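Skerkeo is alive (again), and I am way too excited

Okay, deep breath. If you were around this blog last winter you'll remember me moping over Skerkeo, the sea-monster-and-lighthouse movie that was going to shoot, then wasn't, then was going to be a TV thing, then vanished. Well! Kalliopi Stoyanova did a long interview on the Dastard podcast this week, and she says the script is finished and the creature is being built for real. As in rubber and foam and people inside it!

For anybody new, Stoyanova made Drudness, which I have seen more times than I'm willing to type out. It's the one with the drowned village and the bell. It played maybe three festivals and then went straight to a streaming service that has since folded, and I will press my copy on anyone who comes to my house. She shot it in 30 days with a crew of 40 and it looks better than most of the big fantasy stuff I paid to see this year. The fog alone!

So what did she say? First, the story has moved. The old draft was set during a storm over one night, and the new one covers a whole winter, with the keeper's sister (a new part, Imogen Inskip is playing her) coming out to the island with the supply boat and then not being able to leave. I love this. My one worry about the old version was that you'd get the monster by page ten and then it's all running up and down stairs. A whole winter gives you time to get properly creeped out.

Second, storyboards. She drew all 760 of them herself, by hand, in marker, and Dastard put a handful up on their site with the episode. There's one of the lamp room from outside with something folded around the glass that made me say a word out loud at my desk. 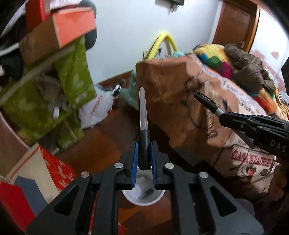
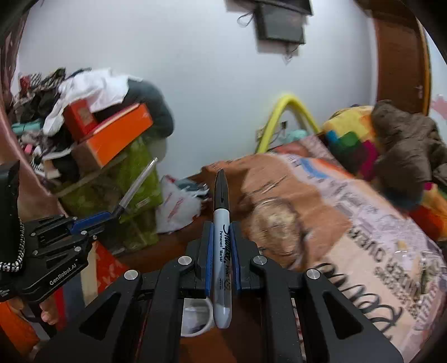

Pens and markers, up close.

Third, and this is the part where I paused the episode and walked around my kitchen, she got Fothergill to do the creature. If you don't know the shop, they did the eel priest in Drudness, and that suit had working gills. Stoyanova says the new one is bigger, takes up to six performers, and weighs 600 pounds with everything attached. She was laughing when she said it, but she also sounded a little scared, and I think that's a good sign.

What we don't have is a release date. She wouldn't give one, and when the host pushed she changed the subject to seaweed (it's a long bit about seaweed, I enjoyed it). Money seems to be in place for the shoot but she was careful about how she put it, so I'm trying to be careful too. I've been burned by this movie before. I bought a lighthouse mug.

Still, a finished script, a cast member with a name and a monster on a workbench is so much more than we had a year ago. Go listen to the episode, the Skerkeo part starts after the long chat about dubbing. And if anyone has a line on a poster for Drudness, the blue one with the bell, please please email me.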